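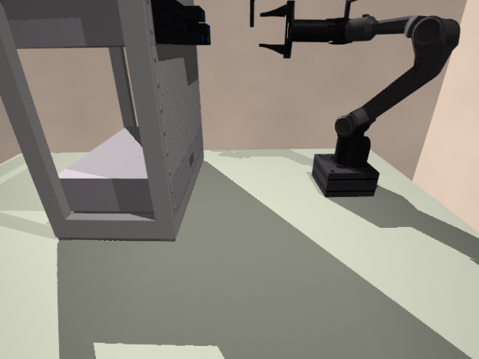
Figure 3. Rack with open side; large box-shaped unit at the bottom.

3.1 Placing the Pronow battery backup

The Pronow supplies your equipment for a short time when the mains fails. Read this section before you unpack the batteries.

1. Choose a dry room with a level floor. Keep the unit out of direct sun.
2. Fit the heaviest units lowest in the rack.
3. Leave a gap of 11 cm behind the Pronow for air.
4. Plug the Pronow straight into a wall socket. Do not use an extension lead.

CAUTION: Two people are needed to lift the battery tray.

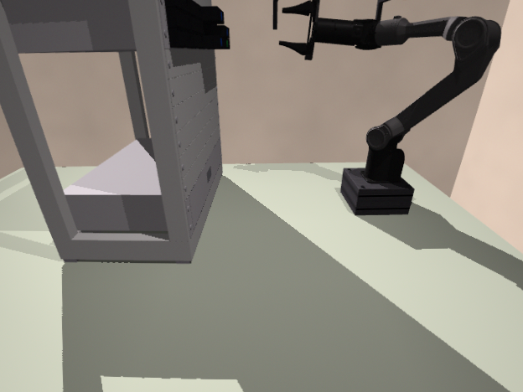
Figure 4. Rack seen from one corner, showing the posts and bottom rail.

3.2 First charge

1. Switch on at the wall, then hold the power button for 3 seconds.
2. Charge overnight with nothing connected to the outlets.
3. In the morning, press TEST. A single beep means the batteries are ready.
4. Connect your equipment one item at a time. The total load must not go above 1,000 watts.

Note: If the display shows code 123, the battery plug is loose. Switch off at the wall, push the plug fully home and start again from step 1.

Note: Laser printers and heaters must not be connected to the Pronow.

Spare batteries are sold by Torley under the name Konley. Write the fitting date on the label inside the front cover.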